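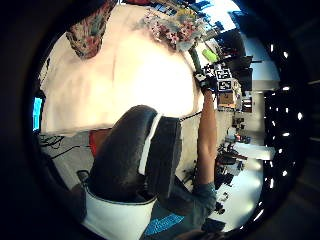
Help & Support > Home Broadband > Slow or dropping connection

Status: Open, waiting for customer

Hello again. I've been asked to put everything in one place so the next person doesn't have to start from scratch, so here goes (sorry, it's a bit long).

The router is the Galaretti one you sent out in December, plugged into the main socket in the hall. The Gelik booster is upstairs on the landing. Everything was lovely for the first few weeks, I was getting 70 down on the laptop and telling everyone to switch! Then the evening drops started. The light on the front goes from white to amber, stays that way for 3 minutes, then comes back as if nothing has happened.

What I've tried so far:

Turned it off and on again. Many, many times.

Swapped the cable between the socket and the router for the spare that came in the box. No change.

Took the faceplate off and plugged into the test socket behind it, which the chat person asked for. Left it like that overnight. Still dropped, twice before bed.

Moved the booster off the landing and into the back bedroom. This made the bedroom worse and the kitchen better, which I really didn't expect, so I've put it back.

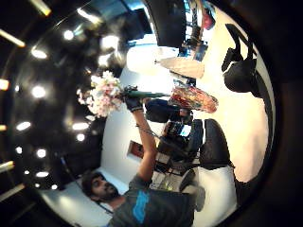 Photo: Flenness

Update: I rang the line test number and they said the copper looks fine from their end, so I don't think it's the wiring outside. The Ong app shows the booster as "weak" even when I'm standing right next to it, and it's asking for an update that gets to 2 per cent and stops. I've left it going over lunch and it was still on 2 when I came back.

One more thing, probably nothing. If I switch the booster off completely, the router seems to behave. I only managed one evening of that before the telly upstairs was missed and I had to turn it on again, so I wouldn't swear to it.

Could someone push the update from your side, or send a different booster? I'd like to try that before we book an engineer. I'm in most mornings and the best time to ring is before 11. I've kept the old cable and the box in case you want them back.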